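Open Lab Afternoon at Prekley: your questions

Quick answers, will add more as they come in. Last update September.

When do doors open?
2 pm. Demos run till 5. Come late if you want, the lid demo repeats.

Do I need to sign up?
Yes please. 374 names on the list so far. Walk-ins ok if theres room.

What will I see?
Two stations. Station one is sorting small parts, Lanying Gu runs it. Station two is the lid task: arm takes the lid off a storage bin, puts it back on. Sounds easy. Come watch.

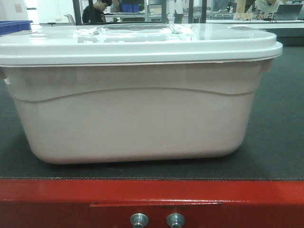 Station two. White bin, lid on, dark mat, red table.

Why a plain storage bin?
Cheap, and everybody has one at home. A shiny white lid is also hard for the cameras, lots of glare. Chunhua Wan can talk about this for an hour, ask her.

Does it ever fail?
Sure. We log every try, 1,350 on the lid task up to last month. If it drops the lid you'll see it drop the lid. We don't stop the demo for that.

Can I touch the robot?
No. Stay behind the floor tape while it's moving. Between runs you can come up to the table and try the lid yourself.

Kids?
Welcome, with an adult. Under 8 hold hands near station two pls.

Will people be working?
Yes, it's a normal work day for most of us. Desks are right behind the tables. Say hi, but dont unplug anything.

Photos ok?
Fine. No flash, it messes up the cameras.

Parking?
Lot on the Donnelly side. Front lot is for deliverys only.

Who do I email?
Xiaoqing Xu for school groups, Ingegerd Bråten for everything else. Adresses are on the contact page.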